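4.3 Schüsseln und Schalen aufstellen

Dieser Abschnitt gilt für das Schüsselset Plurkel in gemischter Ausführung (Keramik und Kunststoff). Für das Stapelset Evska siehe Abschnitt 4.4.

Voraussetzungen
Die Stellfläche ist eben, trocken und frei von Krümeln. Matte dunkle Platten vor dem Aufstellen mit einem weichen Tuch abwischen. Feine Kratzer in der Oberfläche beeinträchtigen die Standfestigkeit nicht, fühlbare Grate dagegen schon.

Vorgehen
1. Alle Teile auspacken und die Zwischenlagen entfernen. Keramikteile einzeln herausheben, nie am Rand des Nachbarteils abstützen.
2. Fuß und Unterseite jeder Keramikschüssel mit dem Finger abfahren. Teile mit rauer Stelle oder Abplatzung aussortieren.
3. Die große Keramikschüssel in die Mitte der Stellfläche setzen. Sie steht auf einem schmalen Fuß und ist deshalb kippempfindlicher als die flachen Teile.
4. Die kleine Keramikschale links daneben abstellen.
5. Kunststoffteile rechts aufstellen, das größere Gefäß leicht nach hinten versetzt.
6. Schüsseln zum Versetzen leicht anheben, nicht über die Platte ziehen.
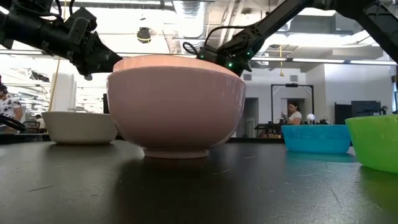 Abb. 6: Große Keramikschüssel in Rosa, links die kleine weiße Schale, rechts die Kunststoffgefäße in Türkis und Limettengrün.

Der Abstand zwischen den Keramikteilen ist nach der Nutzung zu wählen. Zum Befüllen und Rühren muss die große Schüssel rundum frei stehen — mindestens eine Handbreit auf jeder Seite. Zur reinen Ablage dürfen die Teile dichter stehen.

VORSICHT
Bruchgefahr durch einseitigen Druck auf den Rand. Die große Schüssel beim Rühren mit der flachen Hand am Bauch halten. Leer reagiert sie empfindlicher auf seitlichen Druck als gefüllt.

Hinweis: Das Artikelgewicht der großen Schüssel beträgt leer 912 g. Bei Nachbestellungen die Teilenummer 277 angeben, die kleine Schale hat eine eigene Nummer (siehe Anhang B).

Reinigung
Keramikteile von Hand oder im oberen Korb der Spülmaschine reinigen. Kunststoffteile nicht mit Scheuermitteln behandeln, durchscheinende Teile werden sonst blind. Vor dem Stapeln vollständig trocknen lassen. Keramik stets unten, Kunststoff oben — zwischen zwei Keramikteile gehört eine Filzlage Usutus.

Redaktion: Ilir Kos. Stand: Juni.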